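To: workshop-list
From: Sibel Taşdemir
Subject: Re: Handheld grippers - how is the folding project going?

Hi everyone,

Sorry for the long gap. I've been wanting to write this up since the start of October and kept finding one more thing to fix first. Colin's message is quoted below and I'll answer in line, because he asked nearly everything the rest of you have asked me at the shop.

> Sibel, last I heard you had one gripper working and a second
> in pieces on the bench. Are you still planning to teach the
> arm to fold laundry? Why do it by hand first, and why not on
> the big table where there's some light?

Still laundry! The arm itself (I call it Kernano, after a misprint on the box the motors came in) stays bolted down at the shop for now. What I'm doing at home is collecting the demonstrations. I pick up a piece of clothing with the handheld gripper, fold it as well as the jaws will let me, and the recording goes into the pile that the arm will learn from later on. It's a slow way to fold a shirt but I am enjoying it far more than I thought I would.

As for the table, I tried it and didn't like it. The cloth slid all over the place and I was chasing sleeves the whole time. A bed with a plain sheet on it gives the fabric something to grab, and the colour is different enough from the dark blue clothes that I can pick out the edges later without squinting. I also put small marks on the wall so I have something fixed to line up against when I start a new batch.

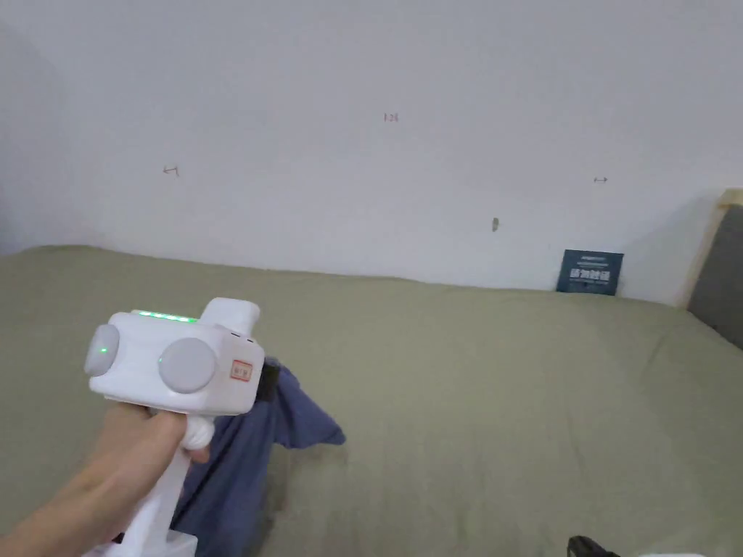

One gripper in hand, lights green, with the next piece of laundry behind it.

> What did you settle on for the trigger? You were complaining
> about your thumb.

I was, and with good reason. The first spring I tried was far too stiff and after an evening of it I could hardly open a jar. Sung is my name for the current set of settings (every revision gets a name, the last one was Nasito) and the big change is a much softer spring plus a longer pull. You lose a bit of pinch at the very end of the travel, but for cotton it doesn't matter. What does matter is coming in low and nearly flat. If you come straight down on top you end up with two layers when you wanted one, and then the whole fold is off. Get the lower jaw under the near edge, ease it forward, and only then close.

I've been doing 500 grasps on plain edges before going near a collar or a cuff. Boring, yes, but I could feel myself getting steadier.

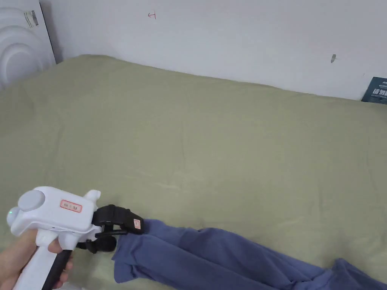

Margit wrote back off-list to say that she would mix the collars in from the first day, because 500 tidy edges will only teach the arm about tidy edges, and she had that exact trouble with her sock sorter. I think she has a point. I'm going to finish the batch I'm on and then shuffle everything after that, crumpled starts included.

> Is it true you need two of them going at once? That sounds
> like rubbing your tummy and patting your head.

It really is like that for the first while! One gripper is fine for picking up and dragging. For a proper fold you want two, one to hold a corner down while the other brings its partner across. My left hand is hopeless. I practised with a tea towel and still got the two of them tangled more often than I'd like to put in writing.

The thing that helped most was a habit. Before each take I hold both of them out level, side by side, facing the wall, and wait for a slow breath. It gives every recording the same start, and when I'm cutting them up afterwards I can find that moment easily.

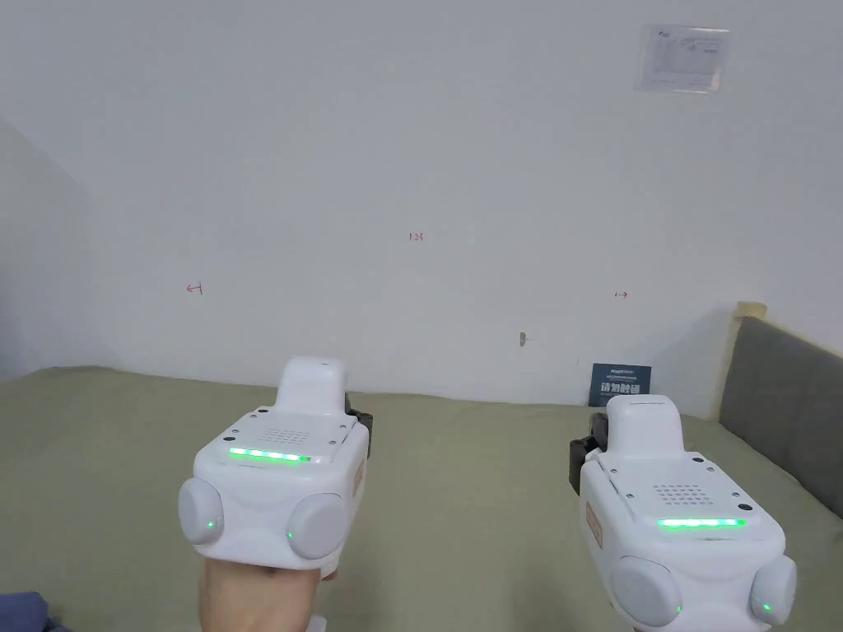

The other habit is naming files as I go. I let it slide one night and lost most of the next morning sorting them. Everything now gets a batch name, a garment, and which hand led. The total is sitting at 3,441 clips, and I've thrown away 800 more where I dropped something or the cloth went off the side. I kept a few of the drops on purpose so the arm can see what a recovery looks like.

The sorting script is called Lumeveo and anyone here is welcome to it. It's not pretty. It reads the trigger position, looks for the places where the jaws close and open again, and cuts there. Thin cloth confuses it a little, as the jaws close nearly all the way whether they've caught anything or not, so I still check those by eye.

> And what's giving you the most grief now?

Heaps. By which I mean piles of cloth, though there's plenty of the other kind too. A garment that's already half flat is easy. When it's bunched up with a deep crease down the middle, I have to decide which bit to go for, and I don't decide the same way twice. Some days I go for the highest fold and some days I work in from the side. I can't expect the arm to be more consistent than its teacher.

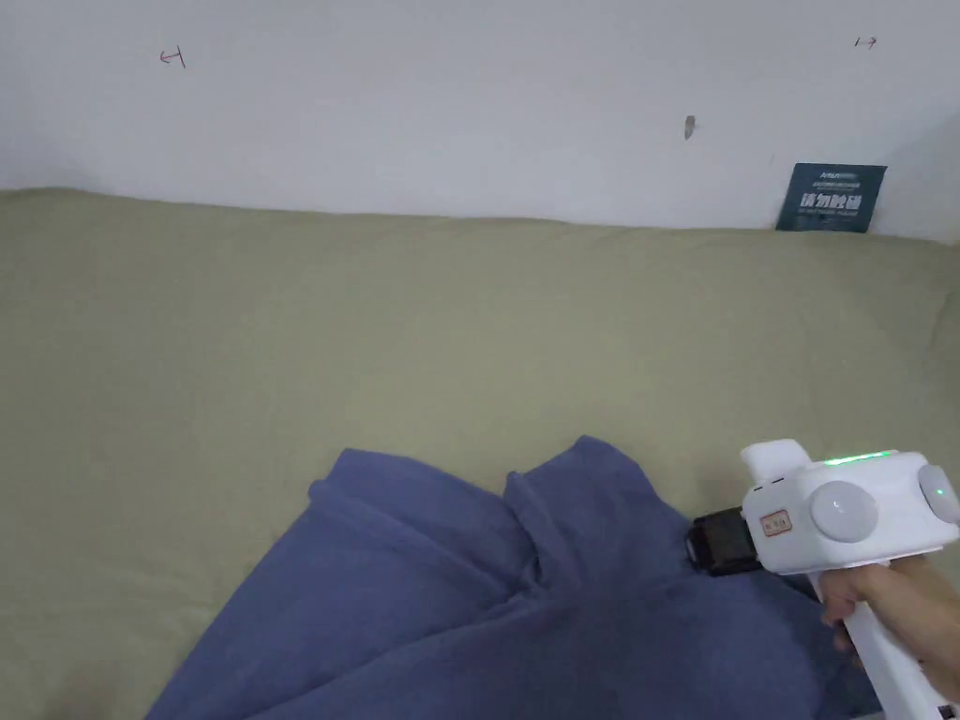 Colin reckons I should pick one rule and stick to it for a whole batch, always the nearest edge, say, then change the rule for the next batch and compare the two. He did it that way with his garden hose reeler and could tell within an evening which one was worth keeping. I like that a lot and I'll start on it with the next lot of trousers.

If anybody has spare soft springs in the odds-and-ends drawers at the shop, please put them aside for me. And if you'd like a go at the demonstrating, do say so! I'd love a left-handed person in particular. Bring clothes you don't mind seeing folded badly.

Cheers,
Sibel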